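4 min read

4. Good Practice for Shared Domestic Workspaces

4.1 Declaring the state of the workspace
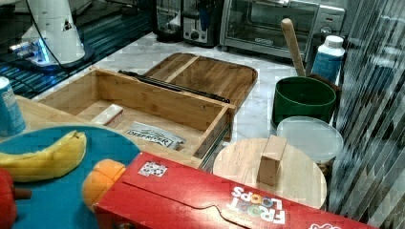

Figure 2. Kitchen workspace with a fixed-base arm beside a marble countertop.

Published guidance on the safe use of robot arms deals mainly with force, speed and the distance kept between the machine and the people near it. It has much less to say about the objects the arm is expected to handle, and in household work this gap is a serious one. The rules set out in this section were drafted at the Anivdale site and revised in February, after the first round of trials under the Jilness protocol. They begin with a written declaration of the workspace, made before the arm is enabled. The declaration divides everything within reach into three classes: items that may be moved, items that may be touched but must stay in place, and items that must be avoided. In the workspace of Figure 2, for instance, the banana on the teal plate and the snack bag inside the open bamboo box would fall into the first class, and the toaster and toaster oven at the back of the counter into the third. The cutting board behind the box is a less simple matter. Under our rules a flat item which lies partly under or behind another is placed in the second class until it has been cleared by hand.

We found that operators agreed readily on the first and third classes and disagreed on the second. Of 1,424 declarations reviewed, 905 contained at least one item whose class was changed by the second reader. Most of the changes concerned containers. An open box or drawer can be a place to put things, a thing to be moved, or an obstacle, and operators tended to record only the use they had in mind for the next task. The revised form therefore asks for the class of a container and the class of its contents on separate lines.

4.2 Light and reflection

Polished stone, dark gloss panels and steel doors are common in kitchens and are poorly covered by rules written for factory cells. A status light at the base of an arm may be reflected in the surface on which the arm stands, as the blue ring in Figure 2 is. An operator should be able to tell the light from its reflection at the normal standing position. Where this cannot be done, the state of the arm must also be shown on a separate indicator away from the surface. The same check should be made with window blinds open and closed, and the position of the blinds should be entered in the log. We do not recommend covering reflective surfaces as a matter of course - this changes the friction of the surface as well as its appearance, and results obtained with a cover in place should be reported separately.

4.3 Cables and loose items

Any cable running along the outside of the arm is to be inspected through the full range of movement planned for the session, at reduced speed, with the counter as it will be during the work. An inspection made over a clear counter does not meet this requirement. Long or upright objects need particular care. A handle leaning out of a bucket, or a rod resting across the top of a box, extends the space taken up by its container and can be caught by a passing cable. Such objects are to be declared as items in their own right.

Packaging should be recorded with the face that is uppermost. A carton lying on its side, with its printing upside down to the operator, is a different item for recognition purposes from the same carton standing upright. The Begay checklist treats the two as one, and we depart from it on this point.

4.4 Records and review

Each session record holds the declaration, the log of changes and the name of the person who enabled the arm. The second reader must not have taken part in the session. Records are kept in the Haketti archive, which held 2,339 entries when this section was prepared. Any change to the workspace during a session closes the declaration, and a new one is required before work resumes. Ingrid Mercado has argued that this is too strict for short household tasks, where small changes are frequent, and has proposed that items of the first class be exempt. Kenji Hutchins takes the opposite view. The rule stands in its present form for this edition, and both positions are set out in the appendix, together with the wording of the proposed exemption.

Contact the authors | © 2023 Anivdale | Back to top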